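About Reltstead

Reltstead prepares equipment plans and purchase specifications for organisations buying robot arms, grippers, cameras and the furniture that goes with them. Our clients are university laboratories, vocational colleges and small manufacturers. We do not sell hardware and we take no commission from suppliers.

The practice was set up by Remo Mancuso, a mechanical engineer with a background in fixture design, and Haziq Santoso, who came from cost estimating. Remo is responsible for technical specification and bench trials. Haziq is responsible for budgets, tender documents and supplier correspondence. Both read every report before it is issued.

What we produce

A standard engagement results in a requirements schedule, a costed equipment list and a commissioning program. The requirements schedule states payload, reach, repeatability, finger stroke, cable routing and mounting height for each workstation. The equipment list separates capital items from consumables, as most institutions fund the two from different accounts. Replacement fingers, pads, cables and calibration targets are carried as consumables unless the client's finance rules say otherwise.

Budgets are prepared over three years. Purchase price is the easiest figure to obtain and causes the fewest disputes. Integration labour, software renewals, spares and operator training are harder to pin down, and we give each its own line with the source of the figure recorded beside it.

Bench trials

Before a gripper is specified, we ask the client for the objects it will have to handle, or for close substitutes. Household goods, toys and board games are useful at this stage. Hinged and lightweight plastic parts impose close limits on fingertip thickness and approach angle, and replacing a damaged one costs very little compared with a production component. 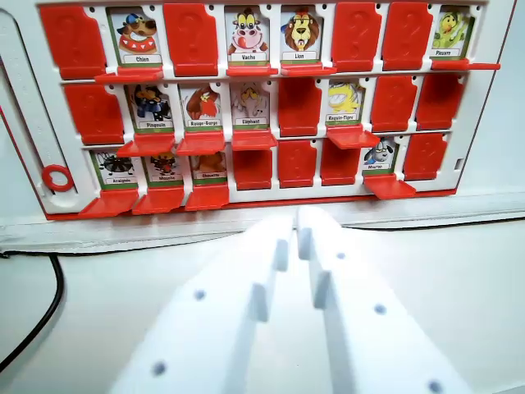 Trial results are entered against the requirements schedule clause by clause. Where a clause cannot be met by any equipment within the budget ceiling, we report the shortfall and price the next option up. We also price the alternative of modifying the task, which may mean a different fixture, a wider spacing between parts or a change to the order of operations.

Current planning work

Vultthorpe is a teaching workshop fitting out shared benches for robot handling. Our scope covers bench layout, power distribution, network points and a staged purchase order, with the first stage limited to equipment that can be serviced on site. Stage one closes in March.

Kilia is our costing workbook. It holds 678 line items, each with a unit price, lead time, expected service interval and date of last quotation. Prices older than one financial year are flagged and requoted before they go into a client budget. Clients receive their own copy at handover, with formulas unlocked.

Morelli is the template we use for comparing tenders. It scores compliance before price. Freight, customs charges and travel for commissioning technicians are brought into the comparison total, including where the supplier has listed them as optional.

Fees and engagement

Initial scoping is charged at a fixed $400 and covers one site visit or one video meeting with a written summary. A single-workstation requirements schedule is $1000. Larger programs are quoted on application. Fees exclude GST.

Enquiries should include the intended task, the available floor area, the electrical supply at the bench and the date by which funds must be committed. Drawings are accepted in any common format. A hand sketch with dimensions in millimetres is adequate for scoping.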